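The ferry to Kotelley left at five, and Darlene Simard had been on the wharf since two with her mother's recipe book in a bread bag. She didn't trust the weather, and she trusted Harvey Lévesque's timetable even less, he having run the boat for 30 years by the feel of his knees.

She was going over to see her sister. They hadn't spoken properly in 18 months, not since the funeral, when Yvette had taken the good kettle and Darlene had taken the book and each had felt, driving home, that the other had got the better of it. It was a silly thing, and they both knew it was silly, and knowing had only made it harder to pick up the phone.

The crossing was grey and lumpy. Harvey came out of the wheelhouse once to give her a peppermint and ask after her hip, and then went back in and sang something with a great many verses. Darlene held the bread bag on her lap and thought about what she would say at the door. By the time the lights of Kotelley came round the point she had a very decent speech ready, with an apology at the front of it and a smaller complaint tucked in near the end.

Yvette opened the door before she could knock. "You'll want tea," she said, and that was the end of the speech.

The kettle was on the stove, of course, looking smaller than Darlene remembered. She hung her coat on the hook behind the door, where their father's had always gone, and followed her sister through to the table.

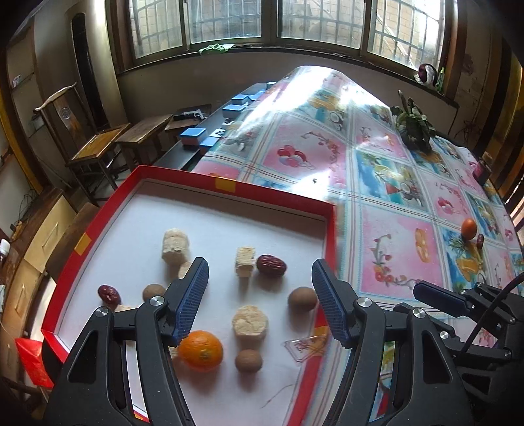
The red tray was out. 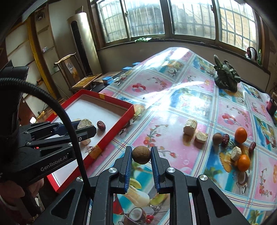
Yvette said the ginger ones had never come out right, not once, and she'd been doing them from memory all this time and was it one spoon of treacle or two?

"Two," said Darlene, without opening the book. "And she always put in a bit more when she thought we weren't looking."

They sat there until the tea went cold and had to be made again. Some time after nine Yvette fetched a pen and a pad of the thin blue paper their mother used for letters overseas, and Darlene began reading out loud, slowly, starting with the soups – spelling out the hard words, though Yvette could spell perfectly well – while her sister wrote it all down.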